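# After the Cast Comes Off

*The Estlow Athletic Institute reconsiders how injured players return to competition*

2025-10-27
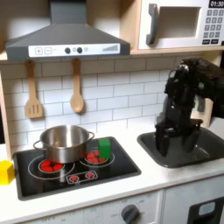
For most of its history, the Estlow Athletic Institute measured recovery from a broken leg in weeks. A player was operated on, rested, sent to the strength room and cleared when the bone had healed on the scan. The policy adopted by the Institute in May sets that calendar aside. Clearance now depends on a series of physical and psychological benchmarks, and no target date is given to the player, the coach or the press.

The change was led by Markos Margaritis, the Institute's director of sports medicine, who had grown uneasy with the practice of announcing a return date on the night of an injury.

"The date becomes a promise," Margaritis said. "The player has made it to the fans, the coach has made it to the front office, and the bone was never consulted. We have had athletes who were fit to play and afraid to land, and we cleared them on schedule."

Under the new policy, rehabilitation is divided into nine stages. The early ones are familiar to any trainer: control of swelling, range of motion, weight bearing. The later ones ask more of the athlete. A basketball player must complete a set of contested jumps against a defender of similar size, and must do so in two separate sessions before full practice is permitted. Team physicians may repeat a stage without seeking approval from the club.

Morenike Chukwu, a former professional forward, spent much of her second season away from the court with a fractured tibia. She now advises the Institute on player support and helped write the section of the policy that deals with isolation.

"You lose the locker room first," Chukwu said. "The team travels and you stay home with a pair of crutches. People send messages for a week, and they mean every word of them, and then there are games to play."

Her section requires that an injured player attend film sessions and team meals whenever medical staff agree that it is safe. It also pairs each player with a retired athlete who has come back from a comparable injury. The mentor has no reporting duty to the club, and conversations between the two are private. Chukwu regards that privacy as the most important line in the document.

Clubs have responded with some caution. Okafor, the first to adopt the policy in full, has applied it to three players. Two have returned to competition, and the third remains in the seventh stage. Ziver has accepted the medical benchmarks but continues to publish estimated return dates, citing its obligations to season ticket holders.

Cost is a further concern. The mentor program is supported by a grant from the Honico Foundation, which covers 400 hours of contact time per season. Smaller clubs have asked what will happen when the grant expires, and the Institute has not yet given them an answer.

Margaritis acknowledges that the approach may keep some players out longer than they would like. He has asked the clubs to submit their records at the close of the current season, including cases in which a player suffered a second injury after clearance. Those records will be reviewed before any of the benchmarks are revised.

Chukwu continues to meet with injured players on her own account. She brings no notes to the first visit and does not raise the subject of basketball unless the player does.

"Mostly they want to know when it stops being the first thing they think of in the morning," she said. "I tell them when it stopped for me, and I tell them it was after I was already back on the floor."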